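Zikelgate Eats > Openings and Closings > Barbier is becoming a bakery bar

stallo_regular
Sign went up in the window of the old Barbier space on Tanura Street. It says pastry in the morning and wine at night, opening in November. Same people who run Stallo. Does anyone know more?

mrs_pemble
Liesbeth Verhoeven is the baker. She was doing the bread at Stallo until last spring. The license notice by the door lists 20 seats inside and 8 at the bar.

dockside_don
So another place where a glass costs $15 and you eat it standing up with a croissant. Barbier had a real dinner menu. I'd have taken a plain old restaurant there over this.

stallo_regular
Barbier also had four tables filled on a good night, Don. I liked it too but it was dying for two years.

dockside_don
It was dying because they raised the rent. The new people will find that out.

tobi_k
I heard the rent thing was wrong and the owner wanted to retire. My sister worked the floor there for 6 years and that's what she was told. Could be both.

mrs_pemble
Tamsin Obi is doing the wine list, if that changes your mind. She keeps a few bottles under $40 wherever she goes. Her list at Stallo was short and I never had a bad glass from it.

dockside_don
It does help a little. Are they taking reservations?

mrs_pemble
Walk-in only, per the notice. Pastry until 11 and then they close and open again at 5.

quillfeather
Closed in the middle of the day is a mistake on that street. The office people want lunch. The coffee place on the corner does most of its business between noon and 2.

tobi_k
Disagree. Lunch needs a second kitchen crew, and that kitchen is tiny. Better to do two things well. Stallo tried lunch and dropped it after a few months.

quillfeather
Stallo is on a side street — nobody walks past it. Not the same.

stallo_regular
I'll be there for the mornings either way. There hasn't been a decent bun on this side of the bridge in a long time.

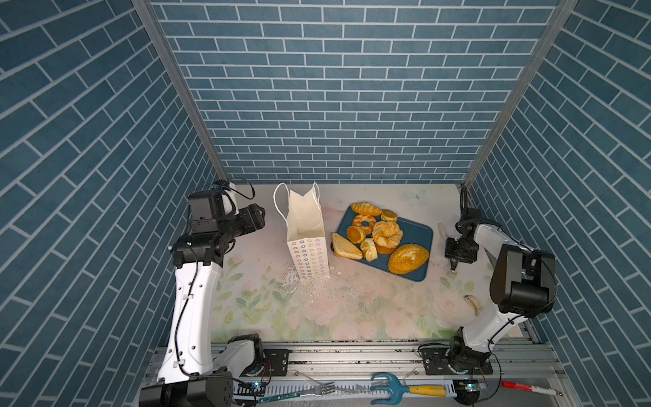

Bag and a tray of pastry shapes, croissant at the back

quillfeather
I'd start with the twisted one with the sugar. Does she do savory? I don't want sweet with wine.

mrs_pemble
She did a cheese and onion roll at Stallo on weekends. I'd expect something like it at night, but the notice has no menu.

dockside_don
Fine. I'll go once and report back. If they put a candle in a jam jar I'm leaving.

Last edited by mrs_pemble 2/26/20: fixed the seat count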